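Gitthorpe Community Board > House & Garden > Kitchens and Furniture

Oiling a wooden tabletop: how many coats before I'm allowed to eat off it?

saltmarsh_ed
Tue 22 September

We've got a pale wooden table, bought bare from the unit at Bogdan (the one behind the tile place), and the man there told me to oil it, eat at it and forget about it. I've now read enough on the subject to be frightened of my own table. One lot say Danish oil, one lot say hardwax, and one website says nothing but pure tung oil thinned with something I can't buy without a trip to Jidow.

It's a big top, wide enough that we had to take the kitchen door off to get it in. Two adults, one teenager, curry at least once a week. What do I put on it and how much?

PlinthOfDarkness
Hardwax oil. Two thin coats, a light rub with a fine pad between them, and leave it alone for as long as the tin says. People treat the drying time as an opening offer and then come on here to ask why there's a mug stuck to the table.

marrowfat
Danish oil, five or six coats, one a day. I did ours eight years ago and it still looks lovely. It also still smells faintly of Danish oil when the sun's on it, but you come to think of that as the smell of lunch.

PlinthOfDarkness
Five or six coats is a hobby.

marrowfat
I never said it wasn't.

tin_of_buttons
Whatever you pick, do the underside as well. We didn't, and by the second winter ours had cupped so badly that peas rolled to the middle. My husband maintained it was a feature until the gravy incident.

saltmarsh_ed
Nobody at the shop mentioned the underside. The legs are on now. Do I really have to turn it over? It took three of us and a neighbour's trolley to get it this far.

tin_of_buttons
You can do it lying on your back like the Sistine Chapel, but put your glasses on first and close your mouth.

Quillback71
I'm going to be the awkward one. The underside business is mostly folklore. An oil finish lets moisture through at more or less whatever rate it likes. What stops a top cupping is how it's fixed to the frame. If it's screwed down tight with no room to move across the width, it will split or cup whatever you rub on it. If it's on buttons or slotted brackets, it'll behave. Look at the fixings before you buy a single tin.

PlinthOfDarkness
I half agree. The fixings matter more. But I've seen two tops from the same batch in the same workshop, one oiled both sides and one not, and I know which one I'd have wanted to put a laptop on.

Quillback71
Two tops is an anecdote with legs.

PlinthOfDarkness
Eight legs, to be fair.

saltmarsh_ed
I've been underneath with a torch. There are metal brackets with long slots in them, and the screws sit in the middle of the slots. Is that the good kind?

Quillback71
That's the good kind. Don't overtighten them. You should be able to get the screwdriver to turn with a bit of effort and then stop there.

gravelrash
Coming at this from the other end, as someone who spends their working week looking at benches. Ours are the same sort of pale wood and they get a good deal more abuse than a dinner table. Everything on them gets dragged. We went with hardwax after a bad spell with a varnish that looked marvellous for a fortnight and then came up in flakes the first time somebody slid a toolbox across it.

The trouble with varnish is that when it goes, it goes in one place and you have to strip the whole top. With oil you rub back the bad patch, put a bit more on with a cloth, and by the next day you're struggling to find where it was. I've patched one corner so often that I suspect it's now more oil than timber.
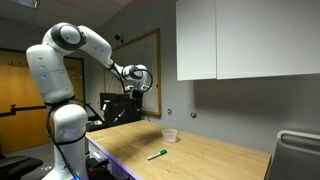 The other thing I'd say is to round the edges over a touch before you start, if they're sharp. Oil doesn't cling to a crisp corner and that's always where it wears first. A few passes with a sanding block is plenty. Don't go at it with a machine unless you want a table with shoulders.

As for grit, we stop at 180. Go finer than that and you polish the surface shut and the oil sits on top sulking.

marrowfat
I go to 400 and mine has never sulked.

gravelrash
With Danish oil you'd get away with it more, it's thinner. With hardwax I'd hold at 180, or 240 if you can't help yourself.

marrowfat
I can't help myself, it's well known.

doorstep_heron
Can I ask the thing nobody's said, which is the rags? Please don't scrunch them up and put them in the kitchen bin. Oily rags heat up by themselves as they dry and they will set fire to a bin, and then to the things near the bin. Lay them flat outside or soak them in a bucket of water. My sister's shed is no longer with us.

saltmarsh_ed
I've had a balled-up rag in the utility room since Sunday. That was just from wiping the lid of the tester tin. Going to move it now.

saltmarsh_ed
Moved. It was cold and innocent but I spoke to it firmly.

PlinthOfDarkness
Good advice, heron. It ought to be printed in much bigger letters than it is.

lesser_spotted
I'd like to put in a word for doing nothing. My gran's table in Vundell was scrubbed with soap and hot water every evening for as long as I knew it and had never seen a drop of oil. It went a sort of silvery colour and you could have performed surgery on it.

tin_of_buttons
Was it scrubbed by you?

lesser_spotted
It was scrubbed by whoever was rudest at tea, so yes, often.

Quillback71
Soap finish is a perfectly respectable thing and they still do it in Scandinavia. You use proper soap flakes in warm water and it builds up. It's cheap, it smells nice and it suits pale wood because it doesn't yellow it. It won't stand up to curry, though. Turmeric will go into a soaped table and stay there until you sell the house.

lesser_spotted
Gran did not hold with turmeric.

saltmarsh_ed
This is useful, the yellowing. We chose it because it was pale. Does hardwax turn it orange?

gravelrash
Ordinary clear hardwax warms it up a bit, like it's been wetted. If you want to see the colour you'll get, wipe a damp cloth over a patch and look at it before it dries. If you hate that, buy the sort sold as "raw" or "natural", which has a tiny bit of white in it to cancel the warmth. Stir it properly. All the white sits at the bottom, and if you don't stir it you'll do half the table clear and half the table like milk.

marrowfat
The white ones look like someone's dusted it with talc.

gravelrash
Only if you put it on too thick. Which, and I say this with affection, is a thing people who do six coats tend to do.

marrowfat
I'm being got at by a man with a bench.

saltmarsh_ed
How much would I need? The smallest tin in the shop at Bogdan was 100 ml and the next one up was a great big thing for floors.

PlinthOfDarkness
The little one won't get you across a table that had to have a door taken off for it. Go for a middle size if you can find it, and if you can't, buy the floor one and you'll be oiling chopping boards for your relatives until you die. Check the label if it's going near food. Most are fine once they've cured, but it should say so.

doorstep_heron
Once it's open it starts to skin over. Decant what's left into a jam jar that it nearly fills, then put the lid on tight. Less air in there.

PlinthOfDarkness
And label the jar.

doorstep_heron
And label the jar, yes. It looks a great deal like honey.

tin_of_buttons
I'm going back to the underside for a minute because I've been stewing on it. Our table was on slotted brackets too. I've just looked. So it had all the room in the world to move and it still cupped.

Quillback71
Where does it stand?

tin_of_buttons
In the kitchen.

Quillback71
Near what?

tin_of_buttons
There may be a radiator.

Quillback71
Under the table?

tin_of_buttons
Adjacent. I don't see what that has to do with anything.

Quillback71
I rest my case, though not on your table.

saltmarsh_ed
Ours is by the back door with no radiator for miles, as the teenager never stops pointing out. I'm going to do the underside anyway, one coat, on my back, mouth shut. Then two coats of the raw stuff on top, sanded to 180 and stirred like a witch. Rags in a bucket.

Last question. How long until I can put a hot dish on it?

gravelrash
Dry plates after a day or two, going gently. Leave it a fortnight before spills and wiping down. Hot dishes never, without a mat. No oil will save you from a casserole.

marrowfat
I've put a casserole straight on mine plenty of times.

PlinthOfDarkness
And?

marrowfat
There are some rings. I've got a fruit bowl on them.

lesser_spotted
How big is the fruit bowl?

marrowfat
It's a very big fruit bowl.

saltmarsh_ed
Underside done. I have oil in one eyebrow. It looks better than the top does at the moment, which is annoying, as the only one who'll ever see it is the dog.

Recent topics in Kitchens and Furniture
Drawer runners that squeak only at night
Is limescale on a butler sink a personality trait?
Best glue for a chair with one bad leg
Wobbly worktop joint, previous owner used toothpaste
Free to collect, Jidow: half a dresser
Chopping board has gone furry after oiling
Getting candle wax out of floorboards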